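Workshop tips: folding all day with the hand grippers, and how to keep your wrists (and your temper)

Posted February 9, 2023 in Work Tips

So a few of you asked after my last page (the one on getting candle wax out of tablecloths, thank you for all the messages!) what I do when I'm not writing about laundry. Well, it's laundry. Sort of. I used to fold and pack at Vumen, which does linen and workwear for hire, and since November I've been on the side of the business where we show the machines how it's done. You hold a gripper in your hand, you pick up a shirt with it, you fold the shirt, you shake it out and you do it again. The robots learn from the recordings, and the robots then do the dull end of the folding line.

I had my doubts, I'll say that straight off. When the word automation first went up on the noticeboard most of us thought that was our jobs gone. For me it's meant a different job in a bigger room, same pay band, less lifting and a lot more concentrating. It's been a mixed bag for others, and I'll get to that further down. First the tips, as that's what this page is for.

Get your cloth to bunch before you grip it

The fingers on these things are curved rubber and they don't pinch like your own do. If you come down flat on a smooth bit of cotton you'll just skate about. Push the cloth together a bit first so there's a ridge, then close on the ridge. Thin cloth wants a good big gather, thick cloth hardly needs any. If you've ever picked up a fitted sheet with oven gloves on you'll know the feeling exactly.

And don't let too much of it ride up through the middle. A bit of bunching is fine, but when you've got half a shirt stuffed between the fingers you can't let go cleanly, and the whole go has to be scrapped.

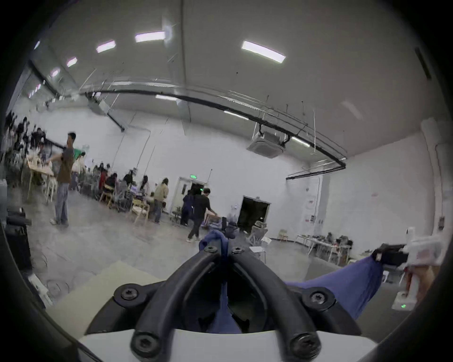 Blue cloth in the gripper, with the long row of tables down the left wall.

Slow down, then slow down again

I folded for years at a proper lick and my hands wanted to carry on at that speed. No good. A quick flick that works beautifully with fingers is a blur to anything trying to learn from it. What I do is breathe out on the close and breathe in on the lift. Sounds daft, works a treat. My first week I was sending in 18 good folds in a morning and feeling pretty low about it. My best full week since was 1,639, and I wasn't rushing for any of them.

Check your screws at the start of the shift

They do work loose. You get a small wobble at the tip, you start gripping harder to make up for it, and by dinner your forearm is on fire. I keep a little cross-head screwdriver in my apron pocket and give each one a gentle nip. Gentle! It's plastic they're going into, and I've had to own up to one cracked bracket already.

Wipe the fingers

Lint builds up on the rubber faster than you'd think, especially with new towels. A barely damp microfibre cloth, then a dry one. Don't use fabric conditioner sheets (someone suggested it on the Plusside forum) as they leave a film and you'll be slipping all afternoon. Washing-up liquid is fine if you rinse it off properly. For the bobbly stuff that gets right down into the corners, an old toothbrush.

Pick a cloth underneath that isn't the same colour as the shirt

I learned this one at home years ago when I was photographing baby clothes to sell. Blue on navy, you can't see where the edge is, and neither can anything else. We've got a pile of plain sheets to lay down and I always go for the one that argues most with what I'm folding. Pull it fairly tight and tuck the corners under. You'll still get long creases in it once you start dragging shirts about, so give it a tug between goes.

If you're setting one up yourself, have the sheet bigger than you think you need. A sleeve that hangs over the side pulls the whole garment crooked when you lift.

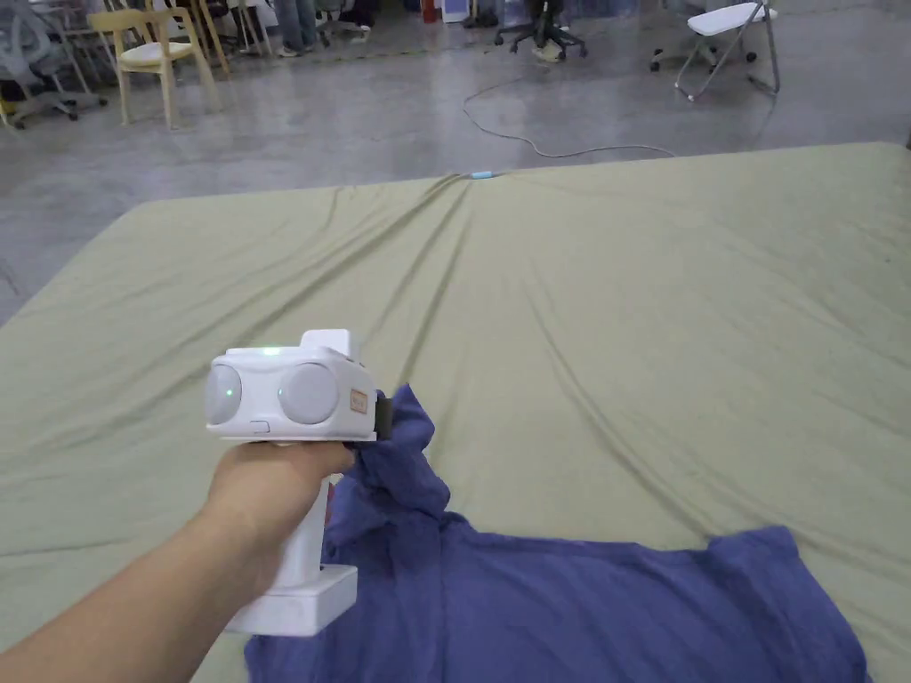 Hold the handle like a mug of tea, by the way. Lots of people grab on as if it's a hammer, and then the wrist locks and you end up doing all your turning from the shoulder. Fingers wrapped, thumb easy, elbow in. When I want to lift a bit of shirt up into a peak I let the elbow do it and keep the wrist quiet. Swap hands at break if you can manage it. I can't fold left-handed to save my life, but I can do the shaking out, and even that gives the right one a rest.

Things I bring in my bag

Flat shoes with a decent sole, concrete is murder. A kneeling pad, the thick garden sort, for the low platforms. Mine's a Pikby and the cover comes off for the wash. A flask. Hand cream for the end of the day only, never before, or the handle goes greasy. Hair clips, as a fringe in your eyes with your hand full is maddening. And a cardigan, even in the warmer months, if you're put under an air-con unit.

Mind the cables

Tuck them along the edge of the sheet or run them right round the back, and tell whoever's walking through with a trolley. A loop of thin grey wire on a grey floor is very easy to miss. I asked for some bright tape and got it the next day, so do ask.

Now, what it's changed

Right, the mixed bag. The old folding line had a lot of chat on it, and I miss that more than I expected. You can't natter properly while you're recording, you lose your place. We've sort of moved all the talking to break time and it gets very loud.

The people who've taken to it best are the fussy ones. If you always squared up your corners and got teased for it, this is your moment! The ones who've found it hard were mostly the fast folders, who were proud of their numbers and don't get to be any more. Two of my old bench mates went back to packing and are happier there. One's left altogether. I wouldn't want to make out it's been smooth for everyone.

The bit I like is being asked. We had a meeting about how to fold a polo shirt, a whole meeting, and it went on for over 5 hours across two afternoons. In all my years on the line I was never once asked how I did a collar. (Button it first, face down, smooth from the collar outwards. Free tip.)

If your own place is bringing this sort of thing in, ask early about breaks, ask who looks after the grippers, and ask what happens on the days your count is low. We got a target of 1,000 a week written down in the end, with slow weeks allowed for awkward fabrics, and it stopped a great deal of muttering. Get it on paper.

Next time I'm back to normal with the Yang steamer I've been trying on curtains, and I've got a few things to say about the water tank. If you've a trick for getting lint off rubber that I haven't mentioned, pop it in the comments and I'll give it a go.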